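December 17, 2019

Folding notes, living room corner. Continued from the Varma page.

Today I worked only with the big light pieces, the ones which never want to lie flat. The gray-blue one is still the most difficult. The cloth is soft and keeps its wrinkles, and the hem makes small waves when it hangs. I tried two ways: shaking first and then folding on the couch, or folding in the air and laying down after. The second way is faster but the corners do not meet — I was off by four centimeters on the worst try.

Shaking first gave better edges. I let the piece hang for 15 seconds before laying it down, and I used the seam across it as a line for the first fold. Five tries this way, all acceptable for the Eltus shelf.

To do: repeat with the heavier cotton from the Plolitz bag. Write down the folded width every time, I forgot it twice. 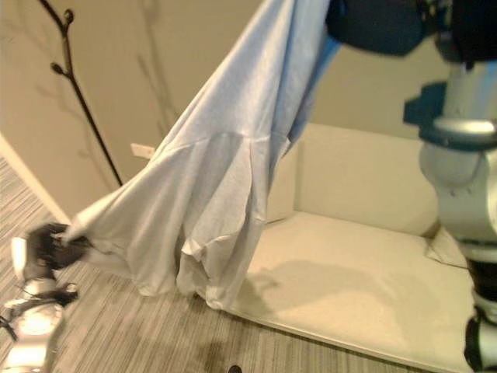
Should the hem be smoothed before the first fold or after?
Before the first fold, with the piece already lying flat, because later the waves are pressed inside.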